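3 October 2023

Natural dye notes, tomato batch and the madder leftovers

Picking up where I stopped in April, when the madder vat went brown on me and I sulked for a while. Jiahui Meng talked me back into it by handing me a bag of wool yarn and saying she wanted "a red that isn't brick." No pressure!

Started with the scouring. I put 400 grams of the Cledden wool (the undyed two-ply, already wound in skeins) in the big pot with a squirt of plain soap and brought it up slow. Last time I rushed this and got streaks. Left it to cool in the pot overnight with the lid on, then rinsed until I got bored and then rinsed once more.

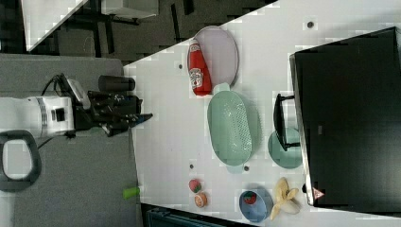 Heinz bottle, plate and green colander on the white table.

Mordant next. Alum at 10 percent of the dry weight, plus a bit of cream of tartar (I forgot to write down how much, sorry, a heaped teaspoon or so). Guoqing Lü swears by a cold mordant and I want to try it, but it takes days and I'm impatient. I held it just under a simmer for an hour and the kitchen smelled like wet dog. The Melnyk thermometer reads a little high compared to the old glass one. I went with the glass one.
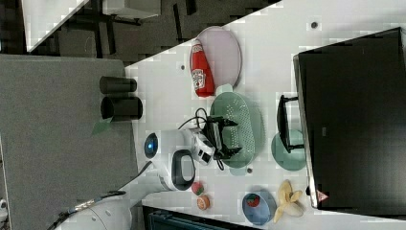

For the madder I soaked the chopped root in warm water and poured the first soak off into a jar, hoping to get rid of some of the yellows before the real bath. Kept that jar, labeled it, and it's on the shelf next to the onion skins. The second soak looked much redder. I added a pinch of chalk as our tap water is so soft, and then the skeins went in, damp. Slow heat again, 149 on the dial (Fahrenheit), and I did not let it go past that this time, which is where I think the brown came from in April.

Three dips so far. First skein is a soft coral, second is closer to orange than I'd like, third is lovely, really lovely, a proper warm red with a little pink in it. Same pot, same root, so who knows. The third one did sit in the longest.
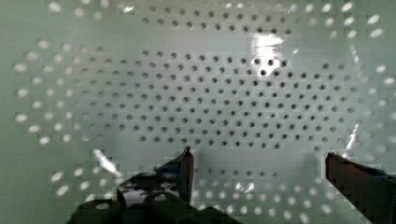
Straining is the part I want to get better at. Bits of root get into the yarn and you're picking them out for weeks. Small round holes in staggered rows, like these, are fine for the big pieces and let the liquid run, but the powdery stuff goes straight through, so I've been lining the colander with an old pillowcase. Works well enough! Jiahui uses a Hurel jelly bag, which is slower and much tidier. Guoqing says put the root in a stocking from the start and skip the whole business.

To do: light test on all three skeins, half of each under foil in the window. Iron dip on the orange one. Ask Radivia if the 310 gram cones are back in stock, I'd like to do a whole sweater's worth in one go.

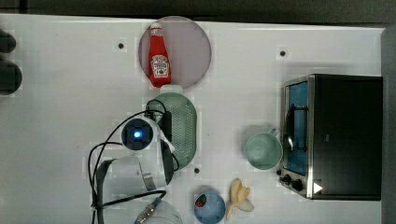 Ketchup on the pink plate, green colander also on the table.

Jiahui wants the coral skein. She can have it, I'm keeping the third.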